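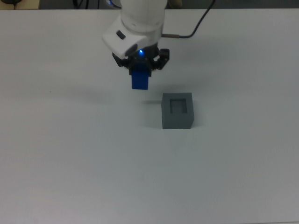 Figure 3. The blue block held upright over the gray holder, with the rectangular opening visible in its top face.

3.2 The block and the holder

Fit puzzles are sold as toys for toddlers, a group that rarely publishes. Our version, the Brudik pair, has one block and one opening, and still kept us busy until June. The block goes in standing up or it does not go in.
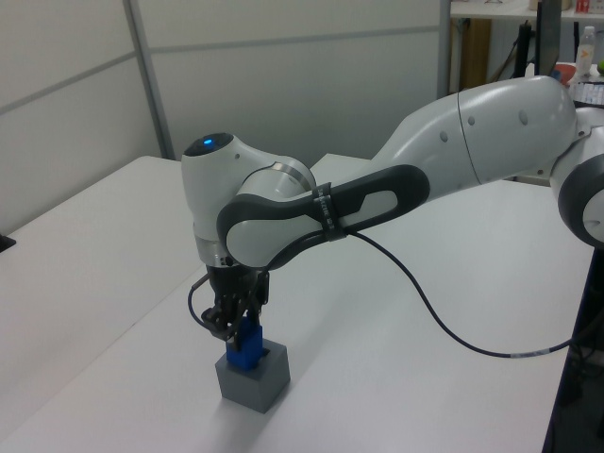 Figure 4. The block upright in the opening of the holder.

We ran 91 trials with a limit of 30 seconds each – generous, we thought, for one block.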